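3.2 Surface pattern and the finding of small objects 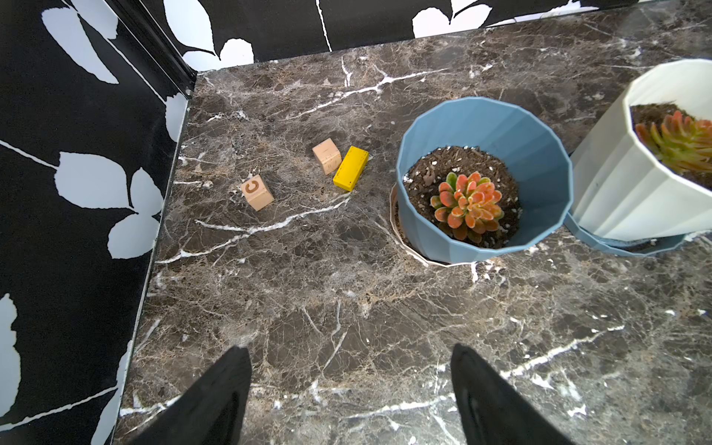
Figure 5. Patterned worktop and wallpaper, Ivley.

Older residents with reduced contrast vision often report difficulty in finding small items at home. Kulkarni and Marar attributed this chiefly to poor lighting, and the Sultville survey, which covered 600 households, recorded light levels only. The present study also graded the pattern of each surface. Kitchens and bathrooms at Ivley and Linia were scored from 1 to 5, the highest score being given where strong markings occurred on both the worktop and the wall behind it. The dark brown marble in Figure 5, with its white veins, meets black wallpaper printed with large pale leaves, and was scored 5. A light wooden cube differs clearly in tone from the brown of such a surface but much less from the veins. Grading was carried out by Amin and Carrasco separately, and differences were settled by Deng. Scores for the 20 homes visited in March are given in Table 3.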